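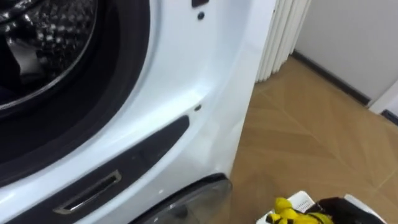

Slide 4 of 17

Speaker notes: Reading a water bill

Leave the slide up while people find their seats. Start at 7 p.m.

Most people in Brerkcombe look at the total and pay it. Tonight we go through the rest of the page. Ask everyone to take out the sample bill from the folder.

Top left is the service period. It can run 29 days one time and longer the next, so compare daily use before you compare totals. Daily use is on the second line.

Next is the base charge. You pay it even if you never open a tap. The sewer charge comes after that and is figured from the water you use, including water that goes on the lawn. Mention that Mridha Street homes with a separate yard meter are billed differently.

An "E" beside the reading means it was estimated. Tell them to read the meter themselves and call it in.

Leak check: write down the number at bedtime, run nothing overnight, read it again in the morning. Toilets first, then washer hoses and outside taps.

Pause for questions. If rates come up, hold them for slide 9.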